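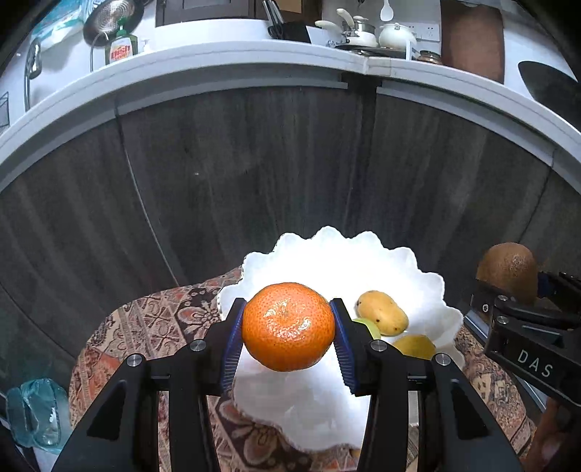 December, 19:40. Hand tool build, entry 14

Carried over from last entry: pad slip on the left finger, trigger return sluggish, angle logging not zeroed. Radosław took the spare linkage home with him, so everything below is on the pair as assembled.

Pads first. Pulled the old flat pads and fitted the blue ribbed rubber on both fingers. Bonded with contact adhesive, both faces keyed with 120 grit, clamped overnight. The old pads were held with double-sided tape and that was the whole slip problem, or most of it. When I peeled the left one it came away with the tape still stuck to the rubber and no residue on the arm. Do not use tape again, even for a quick trial.

Ribs run across the finger. Felicja wanted them lengthwise for long thin objects. Tried a lengthwise offcut on the bench jig against a dowel and it held fine in pull but rolled under a side load. Staying with crosswise until there is an object that needs the other.

Fruit in the kitchen again for the grasp check. Mandarin is the useful one: round, soft enough to mark, peel has texture. Mango is heavier and the skin is slick. Kiwi is small and the fuzz does something to the friction that I can't characterize yet. Lemon is stiff and pointed at the ends and wants to rotate out if taken off-center.

Procedure, so that it gets repeated the same way:

Bowl on the table, cloth left on. Approach from above, fingers open to the stop. Close until first contact, pause, close to hold. Lift clear of the rim, hold, lower, release. No wrist rotation. One tool works, the other stays out of the bowl.

Load cell is the Futeck button type behind the right pad. Set the amplifier to 500 Hz. At 2000 Hz the trace was full of pickup from the fridge compressor and there is nothing in a human squeeze that needs that rate. Re-zero between objects. I forgot on the kiwi and the offset is in the file; Marianna, please do not use that run.

Results:
Mandarin: held through the full lift, no slip on the trace, peel unmarked after release. Peak on the load cell 304 counts raw. Not converting to newtons until the cell has been recalibrated with the new pad thickness in front of it.
Mango: held, but the trace has a step in it halfway up. Probably one rib letting go and the next taking over. Repeat.
Lemon: lost it once, off-center approach, my fault. Held on center.
Kiwi: see above.

The bowl is a bad fixture. The fluted edge catches the outside of the finger if the approach is low, and the load cell reads the rim contact as a grasp. Could use a flat plate but then the approach angle stops mattering and that is half of what we want to look at. Leave the bowl, add a threshold on finger angle so that contact with the fingers wide open is discarded.

Linkage. Trigger return is sluggish on this tool only. Backed the pivot screws off an eighth of a turn and it improved. Backed off another eighth and got play at the fingertips, so returned to the first setting and put a drop of medium threadlocker on each. If the return gets slow again it is the printed bushings and they should be reamed. Genowefa has the reamer. Bushings were printed in the Tatora nylon, which grows a little when it sits out in a humid kitchen. Next set to be dried before printing and stored in a bag with desiccant.

Finger gap at full open is 39 mm short of the drawing. The drawing is wrong, it still has the old long link. Booker to update the file before anyone cuts more arms from it.

Angle logging. Zeroed both encoders against the closed stop, pads touching but not compressed. This is sensitive to how hard you close, so I used a strip of printer paper between the pads and stopped when it just dragged. Repeatable to within one encoder step across several tries. Write this into the setup sheet.

Cable strain relief is still a zip tie. It works loose when the hand turns over. Ordered the small clamps from Kılıçarslan, the ones with the rubber insert.

Brusora board dropped its connection twice, both times when the USB hub was shared with the charger. Moved it to its own port and it ran without a break for the rest of the session. Not proof of anything.

To do
Recalibrate cell with the ribbed pad in place, hang weights from the pad face and leave the arm out of it.
Repeat mango and kiwi.
Angle threshold in the logger.
Two-handed passes, one tool to the other, after the return spring is sorted. Marianna wants these first; I would sooner have trustworthy force data before adding a second hand.
Spare pads: cut from the same sheet, ribs in the same direction, mark the back.

21:15. Checked the bond again before packing up. Pushed the edge of the right pad with a thumbnail, no lift. Left pad has a small corner that moves. Added adhesive, clamped it, leaving it until tomorrow.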